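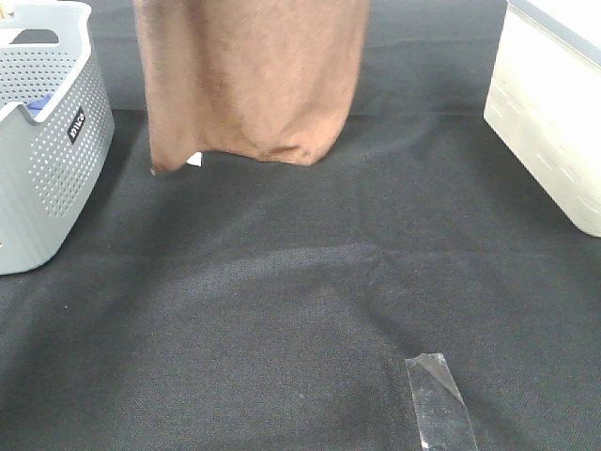 Gray on gray, with basket.

Home Archive About Subscribe

The Sign-Up Sheet

Last updated 29 December 2018

My building has one washer, one dryer and a clipboard. The clipboard hangs on a nail next to the basement light switch, and it is where I have learned most of what I know about my neighbors.

When I moved to Gumstead I came from a place with a washer in the hall closet, and I had no opinions about laundry. You put it in, you forgot it, you washed it again. Now I have a slot. My slot is Tuesday from six to eight in the evening. I got it after Reto Zaugg moved out, and for a while people still called it Reto's slot, in the tone you'd use for a retired jersey number.

The rules are typed and taped to the dryer. Remove lint. Do not remove other people's clothes until they have sat for ten minutes. No dyeing. There is clearly a story behind "no dyeing," and I have heard it in three versions. In Ourania Psarras's version the victim was a set of her good pillowcases. In Kirsty Morrison's version the pillowcases were never that good.

The ten-minute rule is the one that tests a person. At minute four you are relaxed. At minute eight you are standing in a basement with your arms full, listening for feet on the stairs and building a case. At minute ten you are allowed to lift a stranger's wet jeans out of the drum and set them on top of the machine, and you find you don't want to, and you go back upstairs until minute twenty-five, when you discover that somebody else has done it and started their own load.

That happened to me in August. The somebody else was Jenő Pintér, who has the top floor and does not believe in the clipboard. He believes in what he calls "looking to see if it's free." I have to admit that as a system it has a certain elegance. He has never once written his name on the sheet and he always has clean shirts. I've written mine every week for two years and tonight I am wearing the sweater with the soup on it.

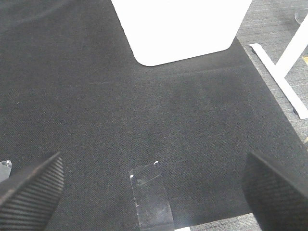 The washer itself is a Huller, a make I have never seen anywhere else, and it spins as if it were trying to leave. Maksym Yurchenko from the ground floor put a folded bath mat under one corner last winter. It helped. It also gave the whole machine a slight lean, so that it now looks like it's listening to the dryer.

In the fall the landlord sent a letter saying he was looking into replacing it. The new one would take a card instead of quarters, and the card would cost us each a deposit, and there would be an app for booking. We held a meeting on the stairs. I have lived here long enough to have seen people ignore a leaking roof with real grace, but there was shouting about the app. Kirsty said she wasn't going to ask her phone for permission to wash a towel. Ourania wanted to know who would be able to see her bookings. Jenő came down in a very crisp shirt and asked what we were all talking about.

Nothing has been heard about the new machine since. The Huller thumps on.

I went down this morning to sign up for the first week of January and found the sheet was already full, top to bottom, including my Tuesday. Everyone has holiday tablecloths, I suppose, or guests, or in-laws who spill. The name in my slot was in pencil and I couldn't read it. It starts with a Z. I stood there for a bit wondering whether Reto had come back.

I've taken Thursday at 6 a.m. If you hear something leaving the basement around then, it's only the spin cycle.

2 comments | 6 shares

Older post Newer post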